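Elogio da bancada desarrumada: o que se aprende montando uma célula pequena
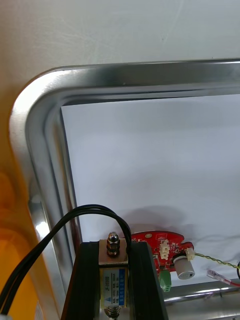

Edição 177 – p. 12

Tenho uma tese e vou defendê-la com o entusiasmo de quem passou boa parte de julho de joelhos ao lado de uma mesa: a parte mais bonita da robótica é a preparação da célula. Falo daquele período em que o braço já está parafusado, os dedos já fecham, e mesmo assim tudo ainda precisa ser ensinado, apertado, medido outra vez e, com alguma frequência, desfeito. Quem visita a nossa oficina em Drutville quer ver o braço em movimento. Eu entendo, também gosto! Mas se me deixassem escolher o que mostrar, eu mostraria a garra quase parada, segurando um solenoide entre dois dedos pretos, com os fios passando por cima, e ficaria ali meia hora falando de fios.

A nossa célula se chama Arthur. É pequena, faz um trabalho modesto e serve ao projeto Kirka, que trata de manuseio e desmontagem de componentes elétricos usados: solenoides, placas, conectores, terminais, tudo o que sai de dentro de um equipamento e ainda pode ser testado, separado ou reaproveitado. Escrevo sobre ela porque acho que se fala demais em inteligência e de menos em aperto de parafuso, e porque cuidar de uma máquina dessas me ensinou mais sobre automação do que anos de apresentações com setas coloridas.

Comecemos pela garra, que é onde a conversa costuma começar errada. Todo mundo pergunta quanta força ela faz. A pergunta que importa para nós é onde ela toca. Um solenoide de carcaça metálica parece uma peça fácil: é rígido, tem faces retas, não amassa com qualquer coisa. Só que ele costuma trazer uma etiqueta na face, um parafuso saindo da ponta e um par de fios que vai aonde quer. Se o dedo pega em cima da etiqueta, ela enruga e depois não se lê mais a tensão nominal. Se pega perto demais da porca, a peça gira na primeira batida. Na célula Arthur, a regra que adotamos é pegar pelas laterais da carcaça e deixar a etiqueta voltada para fora, visível para a câmera do punho. Uma regra simples, de uma linha, e que consumiu dias de ajuste até o braço obedecer com regularidade.

E os dedos se gastam, claro. As faces ranhuradas vão juntando pó metálico, um restinho de verniz, um fiapo de isolante. A peça começa a escorregar um pouquinho, tão pouco que o operador não vê, e o erro aparece três passos adiante, quando o solenoide deveria entrar num suporte e encosta na borda. Já vi gente muito competente recalibrar o braço inteiro por causa de uma sujeira que saía com escova de dente. Hoje a escova tem lugar fixo, pendurada ao lado do botão de emergência, e eu considero essa escova uma das melhores decisões de engenharia do projeto.

Os fios merecem um capítulo próprio, e eu o escreveria com prazer. Na simulação, o solenoide é um bloco. Na bancada, é um bloco com rabo. O par de fios sobe, faz uma curva, desce do outro lado do dedo e, no pior dia possível, enrosca em alguma coisa que não aparecia no modelo. A primeira versão do nosso programa tratava os fios como se fossem decoração. O braço fazia um movimento limpo, elegante, e levava junto metade do que estava à volta. A correção foi menos sofisticada do que eu esperava: um ponto intermediário mais alto na trajetória, uma rotação do punho antes de descer e uma velocidade que dá vergonha de mostrar para visita. Funciona. O fio tem tempo de se acomodar e o solenoide chega onde tem de chegar.

Há quem defenda cortar tudo, encurtar os fios antes de entregar a peça ao robô. É uma opinião respeitável, e para uma linha de volume talvez seja a certa. Eu sou contra no nosso caso, e com gosto! Fio cortado curto é peça que ninguém reaproveita. Se a ideia é recuperar componentes, a célula tem de aprender a conviver com o componente do jeito que ele vem: com cabo, com terminal crimpado, com conector ainda encaixado, com aquele par trançado que alguém puxou com pressa numa desmontagem anterior.

Passo às placas. Elas ficam perto da garra, num espaço que sempre parece maior no desenho. Uma placa com conectores em pé e componentes cilíndricos saltados é um pequeno relevo montanhoso, e o braço precisa passar por cima dele sem tocar em nada. Nós marcamos zonas proibidas no programa, como todo mundo faz, mas a experiência nos levou a um hábito adicional: antes de cada lote, alguém passa o braço em modo manual pelo caminho inteiro, devagar, com a mão no controle e o olho nas pontas dos dedos. Demora. É chato nos primeiros dias e depois vira uma espécie de ritual, como afinar um instrumento. A gente conhece a máquina nesse passeio. Ouve um rangido que não havia na semana anterior, nota que um cabo do próprio braço está roçando onde não roçava.

A oficina de Fukwood, com quem trocamos procedimentos, faz diferente. Lá eles fixam cada placa num gabarito, com encaixe próprio, e o robô nunca encontra nada fora de posição. É um trabalho impecável, e o gabarito deles me dá inveja. Mas cada modelo novo de placa exige um gabarito novo, e quando aparece uma de contorno recortado, toda irregular, a célula espera. Nós preferimos gastar esse tempo em percepção e em ajuste de aproximação. Perdemos em repetibilidade, ganhamos em variedade. Discutimos isso por mensagem há meses e continuo achando que tenho razão, eles também, e as duas células seguem trabalhando.

Um assunto de que pouca gente gosta é o brilho. Metal polido em volta da área de trabalho é bonito, fácil de limpar, e é um tormento para a câmera. Uma borda arredondada de aço inox devolve a luz em riscos que mudam de lugar a cada movimento do punho, e o programa, coitado, enxerga arestas onde só há reflexo. Passamos um bom tempo culpando o algoritmo. Trocamos limiares, mexemos no tempo de exposição, acrescentamos filtros. O que resolveu a maior parte foi mudar a luminária de posição e pôr um difusor na frente dela. Um fundo branco e fosco ajuda muito, desde que se aceite que nele a sombra da garra também aparece, e que sombra difusa em cima de uma placa confunde quase tanto quanto reflexo. Luz é parte da máquina. Eu colocaria essa frase na porta da oficina, se me deixassem furar a porta.

Agora os números, poucos, porque são os que guardo no caderno. Um lote nosso tem até 180 peças. O contador da garra marcava 3.506 fechamentos quando trocamos os dedos pela primeira vez, e desde então fazemos inspeção a cada 500, com lupa e com aquela escova de que já falei. Não tenho gráfico para mostrar. Tenho um caderno de capa mole em que cada troca está anotada à mão, com o torque usado nos parafusos e uma observação qualquer na margem: «dedo esquerdo com rebarba», «cabo do punho reapertado», «solenoide grande, abrir mais antes de descer». Esse caderno vale mais para mim do que o relatório que sai automaticamente do controlador, que só sabe dizer que houve uma falha e a que horas.

Aliás, defendo o caderno com unhas e dentes. O registro automático conta o que a máquina percebeu. O caderno conta o que a pessoa percebeu, e a pessoa percebe cheiro de aquecimento, percebe folga na mão, percebe que o conector entrou com um estalo diferente. Quando alguém novo chega à célula Arthur, a primeira tarefa é ler o caderno inteiro, e a segunda é desmontar e remontar os dedos da garra, com a máquina desligada e travada. Só depois vem o programa. Já me disseram que isso é atrasar o aprendizado. Eu vejo gente que em poucas semanas sabe dizer, pelo jeito como a peça entortou, qual dos dois dedos precisa de atenção, e fico feliz feito criança.

Também me perguntam se tudo isso não desaparece em breve, se as garras novas e os modelos treinados com muitas demonstrações não vão dispensar esse cuidado miúdo. Torço por eles, de verdade! Uma garra que sentisse o começo do escorregamento e corrigisse sozinha me pouparia muita dor no joelho. Mas alguém vai continuar limpando a face dela, apertando o parafuso que a prende ao punho e decidindo por onde passam os fios. Quanto mais capaz a máquina, mais coisas diferentes lhe pedimos, e cada coisa diferente traz a sua porca, o seu terminal, o seu cantinho difícil.

O que eu gostaria de ver, em Drutville, em Fukwood e em qualquer lugar onde haja um braço parafusado numa mesa, é esse trabalho aparecendo com nome próprio nos orçamentos e nos cronogramas. Quase todo projeto reserva uma linha para «instalação» e outra para «operação», e o período entre as duas fica por conta da boa vontade de quem estiver por perto. No Kirka conseguimos separar horas para ajuste e manutenção logo na primeira fase, depois de muita insistência – minha, confesso, e bastante barulhenta. Essas horas foram todas usadas. Pedi mais para a segunda fase, com a lista de peças de reposição anexada: dois pares de dedos, parafusos do punho, um difusor sobressalente para a luminária e uma escova nova, de cerdas médias.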